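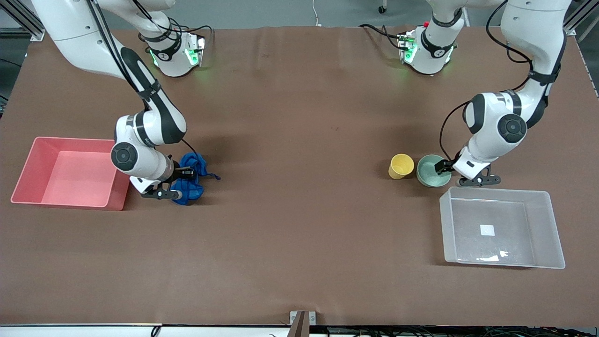

A feed is the long list of posts you scroll through when you open an app where people share things, and the coolest part is that somebody had to decide what goes first! Well, a computer program did. The program looks at every new post and sorts it, a bit like you would sort a messy table. Say you had a yellow cup, a pale green bowl and a crumpled blue cloth, with two open bins to put them in. You could put dishes in one and cloth in the other, or you could go by color, and then your bins would look totally different. The things are the same both times, and only your rule has changed. A feed's rules have a special name: the algorithm (say AL-go-rith-um).

What are the rules?

Let's pretend there is an app called Himent, where kids and grown-ups share drawings. You open it after school and 72 new drawings are waiting. Wow! Which one should be on top?

The simplest rule is "newest first." Himent would look at the time on each drawing and line them all up. Easy! But what if your cousin posted a fantastic dragon at breakfast? It would be way down at the bottom, and you might get called to dinner before you reached it.

So lots of apps give each post points. A drawing might get 2 points if it comes from someone you follow, and more if you usually stop to look at dragons. Then the program adds up the points and puts the biggest score on top. It does all that adding before you can even blink!

Does the app know me?

Not the way a friend does. It can't tell that you love dragons. It can only keep track of what you tap, what you watch to the end and what you skip. If you leave a sock video playing while you get a snack, the app may decide you are wild about socks (and then, oh boy, get ready for socks).

Try it!

Write ten things you did in July on ten slips of paper. Put them in order, newest first. Now mix them up and give each one points for how much fun it was. Ask a grown-up to make up a third rule, and see which slip lands on top!

Home | Animals | Space | Computers | Games | Ask Us
Print this page
E-mail to a friend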